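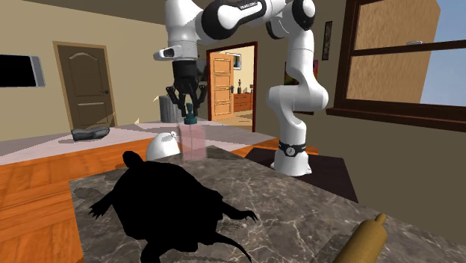
Render: brazo articulado blanco y encimera de mármol gris pardo.

Granel: pesos y medidas de cocina casera

¿Cuánto pesa una taza de garbanzos secos? ¿Y una cucharada colmada de miel, de las que hacen montañita? Granel es una tabla abierta con 908 equivalencias entre medidas de andar por casa (tazas, cucharadas, puñados, pizcas, vasos de los de vino) y gramos. Nació de pelearme con el recetario de mi abuela, donde todo va en «jícaras», y ha crecido muchísimo más de lo que imaginaba. ¡Qué gusto da verla así de llena!

Qué contiene

granel.csv es la tabla principal, con una fila por ingrediente y medida.
medidas.csv describe cada recipiente: nombre, capacidad en mililitros y zona donde se usa ese nombre.
notas.txt recoge las observaciones sueltas que no caben en ninguna columna. Es mi archivo favorito, leedlo aunque no vayáis a usar los datos.

Columnas de granel.csv

ingrediente: nombre en minúsculas y en singular, con tildes.
estado: seco, cocido, molido, rallado, tamizado. La harina tamizada y la harina tal cual sale del paquete son filas distintas, y con razón.
medida: coincide siempre con un nombre de medidas.csv.
rasero: «raso», «colmado» o vacío si es líquido.
gramos: media de 4 pesadas, con coma decimal.
origen: la colección de la que sale la fila.

Colecciones

Eichhorn es la más antigua y está dedicada a los frutos secos: avellanas enteras, en láminas, en harina, y unas nueces tan irregulares que dan guerra en cualquier taza. La pesó entera Gudrun Sperling, que además tradujo los nombres alemanes de las medidas y me enseñó que el «Esslöffel» de un libro viejo no siempre es el nuestro.

Pollen reúne mieles, jaleas, siropes y, claro, polen en grano. Aquí la temperatura se nota mucho, así que las mieles se pesaron todas en la misma cocina y en enero, que es cuando están más espesas.

Drolel es el cajón de legumbres, arroces y pastas pequeñas. Le falta todavía la quinoa roja, y el cuscús está solo en seco.

Cómo usarla

Los archivos están en UTF-8 y separados por punto y coma. Si vuestra hoja de cálculo se empeña en convertir «1/2 taza» en una fecha (¡la mía lo hace!), importad la columna medida como texto. Para pasar una receta basta con cruzar ingrediente, estado y medida. Si no hay fila con vuestro rasero, mejor no inventarla a partir de otra: entre raso y colmado no hay una proporción fija.

Limitaciones

La báscula no distingue bien por debajo del gramo, de modo que las especias en pizcas son orientativas. Las verduras de hoja están flojas, quedan unas 50 filas por repetir. La tabla tampoco sirve para dietas médicas ni para calcular nutrientes.

Colaborar

Se aceptan pesadas nuevas con los brazos abiertos. Mandad las cuatro lecturas por separado, el nombre del recipiente y su capacidad medida con agua. La capacidad que trae impresa la taza no vale, que tengo una «de 250» en la que caben bastantes menos. Los recipientes de más de 800 ml van de momento a notas.txt.

Licencia

CC BY 4.0. Si la usáis en un recetario, contádmelo, que me hace mucha ilusión.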